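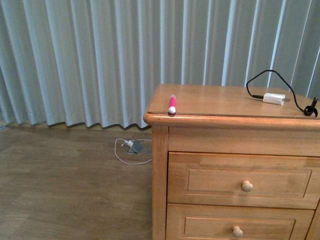 **Service Robotics, Unit 6: Tidying as a manipulation problem**
Handout, October 2020. R. Royer

Read before the lab. The Hsu chapter on contact modes covers the same ground with more algebra.

## 6.1 The chore

"Put the marker in the drawer" is one line in a task list. For a machine it breaks into at least five subtasks, each with its own way of failing:

1. Locate the marker and the drawer.
2. Open the drawer.
3. Grasp the marker.
4. Release it inside the drawer.
5. Close the drawer.

Steps 1 and 3 get most of the attention in papers. Step 2 is where most of our trials are lost. In the January series we ran 105 attempts at the full sequence on the Ekano controller, and 52 finished without a person stepping in. Time per attempt was not limited.

## 6.2 Approach and clearance 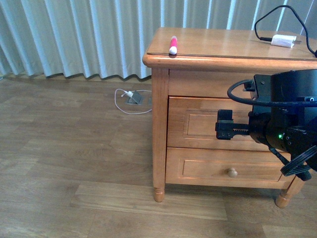
*Fig. 6.1. Gripper held horizontally in front of the upper drawer. Marker and charger on top.*

A drawer is a prismatic joint with one degree of freedom. The arm has more, so any error in the estimated pull axis turns into side load on the runners. Wooden drawers without metal slides bind early under side load. A person corrects for this by feel. A position-controlled arm keeps pulling until a force limit trips.

Note the height of the drawers. Work close to the floor uses up joint range, and the forearm can end up between the camera and the knob. Plan the approach before the arm blocks the view.

## 6.3 Clutter and cables

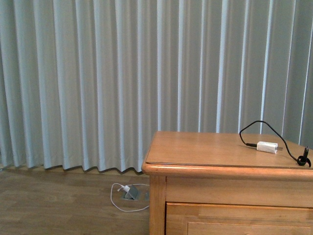
*Fig. 6.2. Two cords: white on the floor, plugged into the outlet; black on the top, with a white charger block.*

Cables are deformable, thin and often missing from depth maps. The Skirnura planner treats the raised loop of the black cord as free space unless it is masked by hand. The floor cord matters for mobile bases: a wheel or caster can catch it and move whatever is on the other end.

For the exercise, mark both cords as keep-out regions. Do not model them as rigid bodies.

## 6.4 The drawer open 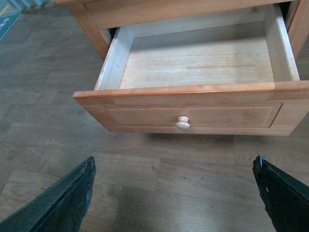 *Fig. 6.3. Wrist camera view. Drawer extended and empty, knob between the fingertips in the image.*

The wrist view gives a good look at the knob and the drawer bottom – it gives very little about the far side of the cabinet. Use it for the last part of the motion only.

Closing is easier than opening. A push on the drawer front needs no grasp, and small axis errors are tolerated.

## 6.5 Can it be done yet?

In one room, with one known cabinet, about half the time. The Flulumik simulator reports much better numbers over 800 runs, but its drawers have no friction model worth the name. Do not quote them in your report.

**Exercise 2.** Write the pull as an impedance law with low stiffness across the drawer axis. State your force limit and how you chose it.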